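Wicker basket for small stuff on a white table, line it or leave it?

Posted in Home & Storage
Mhairi MacRitchie
24 January 2023

Hi all, hoping somebody has sorted this one out before me. We've got a big white table at the end of the living room where everything small ends up: little balls, wooden bits from the kids' games, hair ties, you name it. I want one basket on there that it can all get thrown into at the end of the day. I've been using plastic tubs from Rellside and I'm so tired of looking at them!

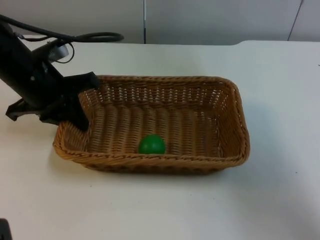 My worry is mostly crumbs and tiny pieces. I love the look of wicker and I don't want to go back to plastic, but every woven thing I've ever owned turned into a dust trap. The one I've picked is a rectangle with rounded corners and those ridges of weaving along the floor of it, so I'm guessing beads would sit in the grooves forever. Do you line yours? If so, with what? I saw a fitted cotton liner on the Haldane site but the sizes don't match anything I own, and I can sew a straight line and that's it.

The other thing is whether it'll scratch the table. The top is matte white and marks if you look at it funny.

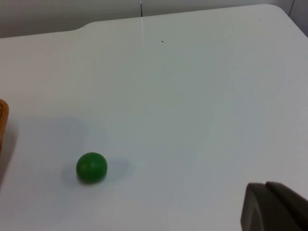 And last one, I promise, does a shallow basket work for toys that roll? My sister swears by deep ones, but then the kids tip the whole thing out to get at whatever's on the bottom (every single time). I'd like something they can see into. Thanks in advance, and sorry this got so long.
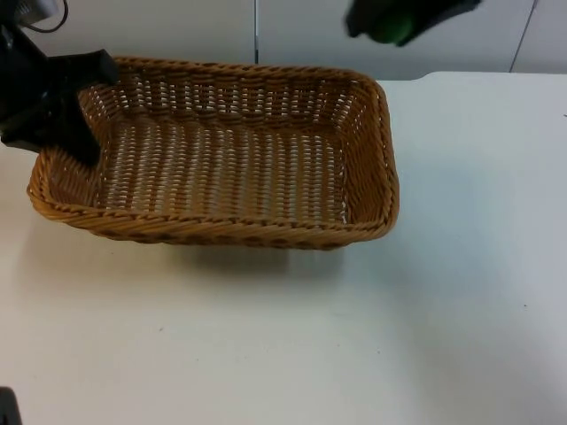
Milan Verbeke
Community Helper, Home & Storage

Shallow is fine for balls as long as the sides come up a bit. Mine slope outward and have a thick rolled rim, and things mostly stay put unless the basket gets dragged around. For a toddler's reach I'd pick shallow every time.

On lining, I'd skip the fitted ones. Cut a piece of felt to the size of the floor, round off the corners with scissors and just lay it in. No sewing! When it gets gross you lift it out, shake it over the trash and put it back. Beads and anything else that small I'd keep in a jar with a lid, felt or no felt.

For dust in the weave, use the brush end of the vacuum on low, then go over it with a dry paintbrush.
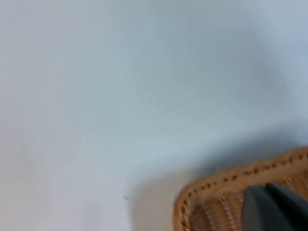
As for the table, run your hand along the bottom of the basket before you buy it. If a strand end pokes you it'll mark the top sooner or later, so snip it close and stick a felt pad under each corner. I get the pads in packs of 16 and they last me ages. Wipe the table first too, because grit under a basket does more damage than the basket.

distby_mom5

just get a tray. wicker sheds, mine left bits all over and I gave it away after a month

Mhairi MacRitchie

Thank you both! Felt it is, I have some left from a costume. Will check for pokey ends on Saturday.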